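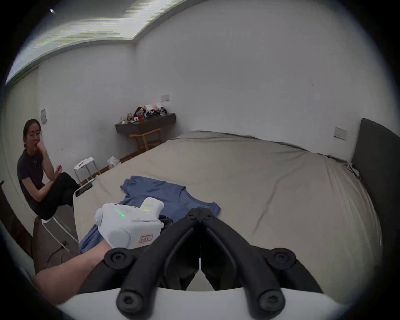 Ticket opened by Senga MacKinnon, Flirndale branch. The till has stopped printing VAT on receipts for clothing, though it still prints it for everything else. I first noticed on Friday, when a customer bought two scarves and queried the total, and I had no answer beyond a hopeful expression. Any adult garment does it. Take a blue T-shirt like the one spread flat on the bed: collar, short sleeves, nothing exotic, and Muko files it as children's wear at zero rate.

Tried so far: restarting the till, restarting the back office, restarting the till again with more feeling.

Reply from Olaia Urquijo, Muko support
Thanks Senga. Could you send the tax code shown against one of the adult lines? Please don't edit it yet.

Senga MacKinnon
Code 2. It was 15 before the update. I did edit one, before you asked. It changed itself back overnight, so no harm done, apart from to my confidence.

Olaia Urquijo
That helps. The update reads the size column first, and your stock file has adult sizes entered as ages. Who set up the import?

Senga MacKinnon
Ruth Bedoya, who has since moved to Ñahui and is very happy there.

Olaia Urquijo
I've remapped the column and re-run 300 lines. The other 500 will go through tonight - please leave the back office switched on.

Senga MacKinnon
Left on, with a note taped over the switch. Scarves are taxable again this morning. Socks are still for infants.

Status: open, socks only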